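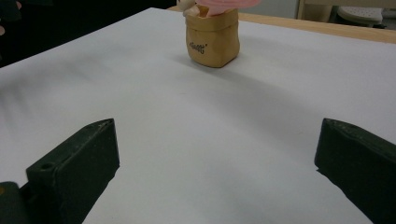
Fig. 1. Hand-held gripper, jaws open, small tan bag-shaped container on the white work surface.

Planning and Budgeting for Equipment
Unit 5 handout — hand-held grippers and the bench around them
Notes by Kenji Dunleavy

Bring this to the lab session, we'll fill in the worksheet at the end together. Reading for the unit is still chapter on fixed vs recurring costs, nothing new.

1. Where we left off

Last unit: arm budgets. Arm, controller, mounting, guarding, install. Most of you had the purchase price right and everything after it wrong. Common misses — shipping, the second gripper, the table. Several plans had an arm and nothing for it to stand on.

This unit is smaller gear. A hand-held gripper tool, a camera on it, a table, some objects to pick up. Cheap next to an arm. Also where budgets drift, becuase each line looks too small to argue over.

2. The case: Orkport

Orkport wants to record people doing simple tabletop jobs with hand-held grippers. Pick up, place, open, close. One room, 2 stations, start in October. The ceiling for the first round is $2,000 for everything that isn't the gripper tools themselves. Tools are a separate request, already approved, don't touch that money.

Two suppliers have quoted for the station package: Susitz and Maurya. Delivery address is the Plisavdale building, ground floor, no freight dock. Remember the dock.

3. Start from the task, then the catalog

Write down the job first. What gets picked up, how wide, how heavy, how slippery, from what surface. Then shop.

Look at Fig. 1 again. The fingers are set wide apart with open surface between them, and the container stands out past the jaws. Questions a buyer should be asking:

Max opening of the jaws vs widest side of the object. Get both in the same unit. Last year somebody had inches on one and millimeters on the other.
Object material. The container could be ceramic or could be rubbery, can't tell by looking. Matters for grip and for breakage. Ask or order one and squeeze it.
Stuff sticking out the top of an object changes its height and where you can hold it. Measure the whole thing, not the base.
Finger wear. There are scuffs and lighter worn edges on the finger in the figure. Fingers are a consumable. Put them in recurring.

4. Surfaces

Underrated line. The figure shows a white sheet or board laid over a wooden table. Two separate items in a budget, different lifetimes. Table goes under furniture (some places won't let you buy furniture from a project budget at all — check before you write it in). Sheet goes under supplies.

For a plain matte surface, budget for replacement. Scratches, tape residue, marker. Price one cover per station plus one spare for the room and you will be ok for a first round.

Glossy tops are often cheaper. Reflections cost you recording time later, so the saving is fake. If the only option in stock is glossy, price a matte cover with it.

5. Lighting

Shadows from the hand, the tool, the object. You can see soft ones in the figure. Whether that's a problem depends on who uses the recordings, so ASK THEM before buying lamps. Two outcomes:

They don't care. Zero dollars, move on.
They want it even. Then lamps, stands, clamps, power strip, and someone's time to set it up. The stands are what people forget.

Don't put lights in "just in case." Put them on a second-round list with a price next to it.

6. Objects

Everyone laughs at the props line and then everyone overspends on it. Household things, toy food, little containers, cups. Rules for the course:

Buy in pairs. One breaks or walks off, the set still works.
Keep the product listing. Six months on the listing is gone and you need the same one.
One storage bin per station, label it, put the bin in the budget too.
Soft items need washing or replacing. Recurring.

7. The two quotes

Susitz: $1,486 for both stations. Covers, clamps, storage, camera mounts. Shipping included, curbside delivery only. No objects, no spare fingers.

Maurya: lower headline price, but shipping is "calculated at dispatch" and the mounts are optional extras. Not comparable yet. Write back and ask for a delivered total with mounts, then compare. I don't give credit for comparing a delivered price to a not delivered one.

Room left under the ceiling if Susitz: $514. Out of that has to come objects, spare fingers, and getting boxes from the curb into the room. Spare finger sets are $71 each. One spare set per station is $142, which leaves $372 for objects and moving. Tight but it works. No contingency though. Where would you find it? Discuss.

(Don't say "ask for more." Everybody says ask for more.)

8. One-time vs recurring

One-time: table, mounts, clamps, bins, lamps if any.
Recurring: fingers, surface covers, soft objects, breakages, tape, wipes, batteries or charging cables.
In between: cameras. Some last the whole project, some don't. Pick a lifetime, write it down, defend it.

Labor is not on this sheet but it is the biggest number in the real thing. Set-up, checking recordings, resetting the table between runs. Unit 7.

9. Timing

Work back from October start. Quote approval, order, delivery, unpack, test day, fix what the test day shows. People schedule all of that except the last one. If mounts arrive and don't fit the table edge you need slack to swap them. Measure the table edge thickness now, it's free.

Order one station first if the supplier allows a split order. Ask if the price holds for the second half, and get teh answer in writing.

10. Worksheet (due at next session, one page)

a. Task statement, three sentences max.
b. Object list with widest side, height, material if known. "Unknown" is an acceptable entry.
c. Line items in two columns, one-time and recurring.
d. Email to Maurya asking for the missing numbers. Short, polite, specific.
e. Your recommendation and what you would cut if the ceiling dropped.

Marking: half for c, rest split over the others. Hand in on paper or upload, either is fine. Late ones go to the bottom of the pile and come back without comments.

Office hours same as before, door's open from 2:00.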